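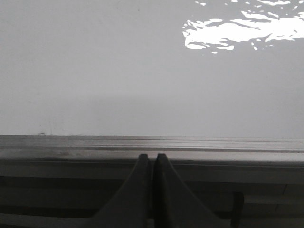
*Slide 1. Wrist view, fingers together, glare on the wall at upper right.*

**Opening (leave it up, let them squint)**

Good morning. I was told to open with something dramatic, so please enjoy a wall.

Ask the room: would you let the arm start a job from this view? Wait for hands. Somebody always says yes. Somebody always works in sales.

My talk is on start checks, the dullest page in the Pradov shop rules and the one I get the most mail over. The page has 7 lines. It used to have 30, and people signed it the way you sign for a rental car.

**Line 1: look at the light**

Go back to that bright patch. Ragged edges, pure white, no detail left in it. Our rule says any washed-out area in the wrist view gets written down before the run starts. You don't have to fix it. You have to write it down, with the time. "Looked okay to me" is not a time.

(If asked about auto exposure: yes, we have it. It has opinions too.)

**Line 2: know what the fingers are doing**

They look closed, or near enough, with nothing between them. "Near enough" is me talking. The log wants a number from the controller, and the picture goes beside it. When the two disagree, stop. At Zarkex they used to average them. Please don't average them.

**Line 3: name the nearest edge**

The fingertips overlap the face of that gray strip in the view. Is there a gap? I can't tell you from one picture, and neither can your operator. So the rule asks for a measured clearance, and a view from a second angle.

Pause here. The Ververidis people will want to argue about depth sensing. Offer coffee.

**The numbers slide**

We went through 1,191 start logs on the Isach line. Blank clearance field in 100 of them. Read that twice, slowly. Resist the urge to look at the Isach table.

A proper check can add up to two minutes. I have spent longer than that looking for the stylus.

**Lines 4 to 7**

Speed limit, stop button, who's in the cell, signature. Go fast, they're on the handout. Do mention that the signature comes last. We had to put that in bold.

**Questions**

Repeat each one into the mic. Laser pointer is in the left jacket pocket.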